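Jan 7, 2021

The little drive that went through the wash

I had planned to start the year with a long post about my reading list, but then I did the laundry, and so you are getting this instead.

For those who have been around here a while, you may remember the small portable drive I bought when I moved to Kurville. It is a Skjelbred, the stubby kind with the rubber cap, and it has lived in one coat pocket or another ever since. I wrote about it when I got it, mostly to complain about the price, and I think I said something snippy about paying extra for a nice box. Well, I take that back. It went through a full cycle with two sweaters and a pair of jeans, hot water and everything, and I found it at the bottom of the drum looking very clean and smelling of lavender.

My first instinct was to plug it in right away to see. Please don't do that! I called my friend Oliwia Laskowska, who used to work the repair counter at an electronics shop in Brarthorpe, and she practically shouted at me down the phone. She said water by itself hurts a lot fewer of these things than people do by being impatient, and that I was to put it somewhere warm and dry with the cap off and leave it alone for four days. I asked about the bag of rice. She sighed in a way that told me she'd been asked about the bag of rice many, many times. So no rice. It sat on the shelf over the radiator in the hall, on a folded dish towel, and I walked past it every morning feeling guilty.

I should say what was on it. Some work things that are all saved in other places, a few albums, and the photos. The photos are the part that made my stomach drop. There are almost 3,000 of them, going back to my aunt Isa's house and the summer we all stayed there, and then a big jumble of everything after. Isa took most of the early ones herself on a little silver camera that ate batteries, and when she gave the camera away she had me copy everything over so that "somebody sensible" would have them. You can see how that went.

Now, I did have a backup. I want that on the record. I had sat down in July, on a very hot weekend when it was too sticky to do anything else, and copied the whole drive onto the old desktop computer. I remember being proud of myself. But I hadn't done it since, and when I started going through what was on the desktop I found that the copy had stopped partway. There was one folder with a name that was too long, or had a funny character in it, and I suppose a box had popped up to ask me about it while I was off making iced tea. Everything after that folder in the alphabet just wasn't there. 395 pictures, all told, that lived on the drive in my laundry and no place else.

So those were a long four days. I made soup. I cleaned out the cupboard where I keep the cables (why do I own so many of the flat gray phone kind?) and I read far too many message boards where people argue about whether rubbing alcohol is a good idea. A man named Mohsin Kiani had written up the most patient guide to opening one of these sticks and cleaning the contacts with a soft brush, and I read it through twice and decided that I'm not a person who should be opening anything. My hands aren't what they were, and I once broke a watch by changing the strap.

When the time was up, I made a cup of coffee, sat down at the old computer and not the good one (Oliwia's advice again, in case it shorted something) and pushed it in. The light didn't come on. I waited. I took it out and blew on it like a game cartridge, which I know does nothing, and put it in the other port, and there was the light, a bit pink and sleepy looking, and then the window opened and everything was in it. I yelled so loudly that Mechthild Grabner from downstairs came up to ask if I had fallen.

I copied the photos first. Then the music, then the work things, and then I copied the photos again to a second place because I didn't trust the first copy. It took most of the afternoon. The drive got rather warm and I kept touching it with one finger the way you test an iron. Mechthild stayed for the coffee and we looked through the Isa pictures together as they came across, including the one of my cousin asleep in the wheelbarrow, which I had forgotten existed and am so pleased to have.
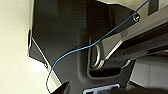
I've been asked whether I'm going to keep using the same drive, and the answer is no, at least not for anything that matters. Pravesh Msimang, who reads this blog and knows far more about storage than I do, wrote me a very kind email over the holidays saying that a drive that has been wet can work perfectly well for months and then quit without a peep, since whatever was in the water can stay behind on the metal and slowly eat at it. I've moved it to the kitchen drawer and it's now the thing I use to carry documents to the print shop. If it dies on the way to the print shop I will manage.

What I've bought in its place is much less charming. It's a plain black one with a ring on the end, and it's on my keys, on the theory that I have never once washed my keys. I looked at the pretty ones first, of course. There was one shaped like a little leaf and another with a leather sleeve, and I did spend a good while on the leather one. But the cap on that comes all the way off, and I lose caps. I've lost the cap to everything I ever owned that had a cap, pens included.

The other change is that I'm doing the copying on the first of the month, and I'm sitting there until it finishes. No iced tea. I check the number of files on one side and then on the other side, and if they don't match I find out why before I get up. Zübeyde Bilgin told me there are programs that will do all of that for you while you sleep, and she very sweetly offered to set one up for me the next time we're able to visit each other, whenever that may be. I said yes. I'll probably keep doing it by hand as well, because I like to see the names go by.

Oh, and I renamed the folder that caused all the trouble. It was called "Isa's birthday - the GOOD ones, not the blurry ones???" with all three question marks. It's just called Birthday now. The blurry ones are in there too.

If you have a method for keeping your old pictures safe that doesn't involve a subscription, do leave it in the comments. I read them all, even if it takes me a while to answer. The reading list is coming next, I promise, and I have some strong feelings about the second book on it.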